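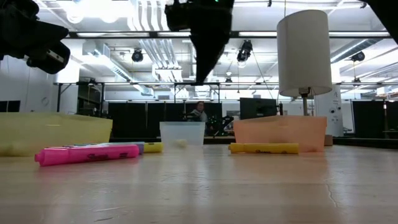 The long table, with the yellow bin at the back.

I had been meaning to go to the open day at Altmont for years and something always came up. This year I put it on the calendar in pen, packed a sandwich, and drove out on August 6, 2022 with the windows down and my sister's old tote bag on the passenger seat, ready to be filled with seed packets. (Spoiler: it was filled with seed packets.)

Altmont, if you haven't been, is a seed farm and garden school at the top of a long gravel road. They grow vegetables mostly for seed, so in August the place looks a bit like a garden that got away from somebody. Lettuces taller than me! Leeks with big purple globes on top, and a whole row of parsnips gone to brown umbels that smelled wonderful when you brushed past. If you only know these plants from the grocery store it's a strange walk.

Parking was in the lower field and cost 2 dollars, cash, which I did not have. The boy at the gate waved me through and I paid him on the way out with change from the lemonade stand.

I got there in time for the 11 o'clock walk with Ott Raudsepp, who looks after the bean trials. He talks fast and walks faster, and half our group was still at the compost piles when he was on to pole beans. They have more than 600 varieties in the collection and grow out 100 of them in a season, so each one gets its turn in the ground before the old seed loses its strength. I asked which one he'd take home if he could only have one and he said Laur, a flat green bean that came to them in an envelope from a retired schoolteacher. It's slow to start, he said, and hates wind, and then it doesn't quit until frost. I bought two packets on the strength of that.

The tomato tasting was under the big tent and the line was long but moved. My favorite was Kokonero, a small dark one with a lot of salt and smoke in it — I went back for thirds and the woman slicing them pretended not to recognize me. The famous one, Voretti, the big ribbed red that everybody was photographing, I thought was kind of watery. It has been a wet summer up there and maybe that's why. The man next to me disagreed strongly and we had a nice argument about it over the toothpicks.

Lunch was my sandwich plus a bowl of cold beet soup from Žydrūnas Baranauskienė's stand by the herb beds. It was so pink! She puts in an unreasonable amount of dill and serves it with a hot potato on the side, and I would drive back for that alone. She was out of soup before one, so don't dawdle if you go next year.

In the afternoon I sat in on the seed saving class with Malou Kirkegaard. I've been saving tomato seed badly for a long time and it was good to hear where I've been going wrong. I rinse too early, for one thing. She lets the pulp sit in a jar for a few days until it smells awful and has a skin on top, then rinses, then dries the seed on a plate. I've always used paper towels and then spent all of April picking seeds off paper towels. She also said to write the label before you do anything else, and a few of us looked at our shoes.

Somebody asked about squash and whether you can trust the seed from your own garden. Short answer, no, unless you tape the flowers shut the night before and pollinate by hand in the morning. I may try it with one plant. I may also just keep buying squash seed.

I skipped the scything demonstration and went to look at the cold frames with Ming-te Wu, a very patient man who answered all my questions about slugs. His advice was to go out after dark with a flashlight, which I was afraid of. Boards laid between the rows help too. You flip them in the morning and deal with whatever's underneath.

The shop was packed. Besides the beans I came home with a black radish, two kinds of mache, a kale I can't pronounce, and a calendar with drawings by Laine Zariņš. The onion for October is gorgeous and I'm tempted to hang it early.

A few practical things. Wear real shoes, the paths are rough past the orchard. Bring a hat, there's hardly any shade outside the tents. The restrooms are behind the barn, and the sign pointing to them is aimed at the duck pond. Dogs have to stay home.

Kale went in the ground this morning. The beans have to wait until May.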